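The Cup

Kanchan Sisodia moved into unit 208 in December with two suitcases and a box marked KITCHEN that turned out to have winter coats in it. The kitchen box had gone to Vimville with her brother's things. He said he would drive it over when he had time.

The apartment came with a white table and not much else. One wall was done in wood-grain paneling, the kind her grandmother used to have. Rent was 871 a month. She ate standing up the first evening and then felt silly about it, because there was a table right there.

Satish Chauhan from across the hall knocked at seven. He had a paper cup of tea in each hand and no way to turn the doorknob, so he had knocked with his foot.

"You don't have cups," he said.

"How do you know?"

"I heard you on the phone. The walls are thin. Sorry."

They drank the tea. He told her which dryer ate quarters and that Mr. Pollock on the third floor would sign for packages if you asked before noon. She told him about the box. He said 3 weeks, at least, knowing brothers. Then he went home to call his own.

She rinsed her cup and kept it. It was black and white and still had its shape. She used it for water, then for pens, then for water again. When the box finally came, with eleven mugs in it wrapped in newspaper, she put the mugs on the shelf and left the paper cup where it was.

"That's garbage," her brother said.

"I know."

He looked at it a while longer and asked if there was anything to eat.

White table, paneled wall.

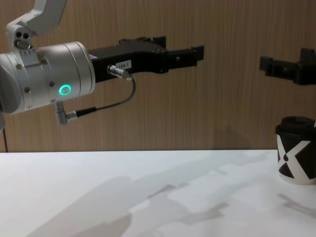
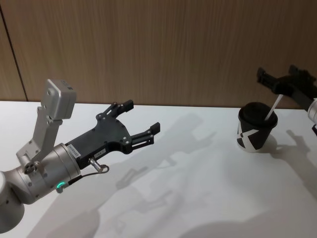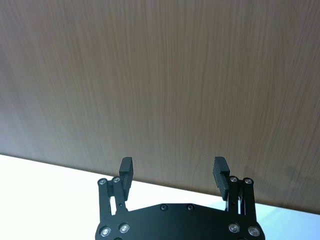 The Dryer

Satish had been right about the quarters. Kanchan lost four of them before she went upstairs to find Mr. Pollock, who owned a long screwdriver and was not afraid of the dryer.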